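Betreff: Re: [Manipulation] Stifte in Becher: Ablation der Handgelenkkameras

Von: Jouko Vainio
Datum: 4. Mai 2024

Hallo Urho, hallo Liste,

anbei die Antworten zur Ablation, vorweg eine Ansicht aus der Handgelenkkamera rechts.

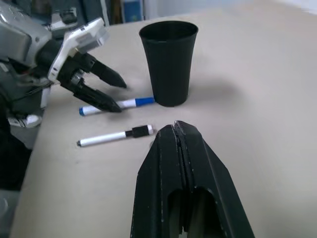
Die Policy bekommt pro Zeitschritt die Gelenkwinkel beider Arme und die Kamerabilder und sagt einen Block von Gelenkzielen voraus. Trainiert wurde auf 419 Demonstrationen, alle teleoperiert, zwei Marker und ein schwarzer Becher auf dem Tisch. Die Startlagen wurden pro Episode neu gewürfelt, der Becher allerdings nur innerhalb eines Streifens im hinteren Tischbereich. Das schränkt die Aussage ein, siehe unten.

Urho Rautiainen schrieb:
> Mir ist nicht klar, was in eurer Variante »ohne Handgelenk« genau
> fehlt. Werden die Bilder auf null gesetzt oder wird der Encoder
> entfernt und neu trainiert? Bei Notomlow hatten wir im November den
> Fall, dass das Nullsetzen allein schon den größten Teil des
> Einbruchs erklärt hat.

Der Encoder wird entfernt und das Netz von Grund auf neu trainiert, gleiche Schrittzahl, gleiche Lernrate. Nullsetzen zur Laufzeit haben wir auch probiert, die Policy greift dann in fast jedem Versuch daneben. Ich halte diese Zahl für wertlos und habe sie aus der Tabelle genommen.

> Außerdem: Zählt ihr einen Versuch als Erfolg, wenn nur ein Stift im
> Becher steht?

Nein. Erfolg heißt beide Stifte im Becher, Becher steht, Zeitlimit eingehalten. Teilerfolge werden getrennt protokolliert. Pro Bedingung sind es 20 Versuche, das ist wenig. Unterschiede von ein oder zwei Versuchen würde ich nicht interpretieren.

Ergebnis (beide Stifte):

alle Kameras: 17 von 20
ohne Handgelenk rechts: 11 von 20
ohne beide Handgelenke: 4 von 20

Die Fehler verteilen sich ungleich. Mit allen Kameras scheitert fast nur das Einführen, der Stift setzt auf dem Becherrand auf. Ohne Handgelenkbilder scheitert bereits der Griff, meist schließen die Finger zu hoch über dem Schaft. Bei parallel liegenden Stiften kommt hinzu, dass der zweite beim ersten Griff verschoben wird – die Policy korrigiert das in der vollen Variante, in den reduzierten selten.

> Wie lest ihr die Verdeckung? In der Ansicht von rechts liegt der
> linke Finger teilweise über dem Stift.

Das stört weniger als erwartet. Ich vermute, dass Kappe und Schaftende als Anhaltspunkte reichen, belegen kann ich es nicht. Ein Versuch mit künstlich abgedeckten Bildbereichen ist angelegt, aber noch nicht ausgewertet.

Zur Generalisierung: Becherpositionen außerhalb des Streifens sind nicht getestet. Der Datensatz Motcombe deckt sie ab, hat aber eine andere Kamerabefestigung und lässt sich nicht ohne Weiteres mischen. Ich würde zuerst die Kalibrierung aus Branetti übernehmen und dann gemeinsam trainieren. Falls jemand das schon gemacht hat – bitte melden, bevor wir die Rechenzeit belegen.

Die Konfigurationen liegen im üblichen Verzeichnis unter nieminen/ablation, die Rohprotokolle daneben.

Grüße
Jouko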